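4.2 Coverage of coming-out statements in entertainment news

The second part of the study looks at how entertainment outlets wrote about actors and musicians who spoke publicly about their sexuality. The sample holds 300 articles taken from nine outlets. Of these, 200 were built on an interview that had first run somewhere else, and the remaining 100 were based on a social media post, a podcast or a remark made at an event. Articles that only mentioned a performer's sexuality in passing were left out.

Two coders read each article and marked the headline verb, the position of the first direct quotation, and whether the performer was described as having kept something secret. Disagreements were settled by a third coder. The coding sheet is the one used in the Grestholm study of celebrity divorce coverage, with the items on legal matters removed and four new items added for identity terms.

The most common headline verbs were "opens up," "reveals" and "comes out." The first of these was used even where the performer had spoken about the same subject in earlier interviews. In such cases the body of the article often corrected the impression given by the headline — usually in the second or third paragraph, and usually in the performer's own words. Readers who saw only the headline would have taken an old statement for a new one.

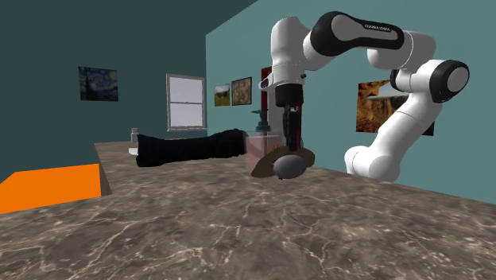

Figure 3. Rendered view with a robotic arm over a marble countertop.

Articles based on a second-hand interview were shorter and quoted less. They tended to keep the most personal sentence of the original and drop the question that had led to it. This matters for how the statement reads. A performer who answered a direct question about a role can look, in the shortened version, as if she had called the interview to make an announcement. Landon describes the same effect in coverage of athletes and calls it "lost prompting." We use the term here in that sense.

The word "secret" or a close relative of it was coded separately when it was denied ("never a secret," "was not hiding"). Denials were more frequent in pieces about performers over 40. Younger performers were more often described through their fans, with lines on how followers had responded and which earlier songs or outfits had been read as hints. We did not code the tone of fan responses, and nothing in this section should be read as a measure of it.

Bisexual performers were treated differently from gay and lesbian performers in one respect. Their current or past partners were named more often, and the naming tended to come right after the identity term. Qian found this pattern in magazine profiles and read it as a request for proof. Our material does not let us say what the writers intended. It does show that the pattern carries over to short online news, where there is less room for background of any kind.

Reader comments were collected for the articles that allowed them. After duplicates and advertising were removed, 900 comments remained. Many did not address the statement at all but discussed the performer's latest film, an award campaign or the outlet itself. Comments that did address it often asked why it was news. The Hima archive, which stores pages together with their comment threads, was used to recover threads that had since been closed.

One limit should be noted before the next section. All nine outlets publish in English and share much of their source material, so a single interview could appear in the sample several times in slightly different form. We kept these repeats, as they are part of what readers meet. Section 4.3 reports the same counts with each interview entered only once.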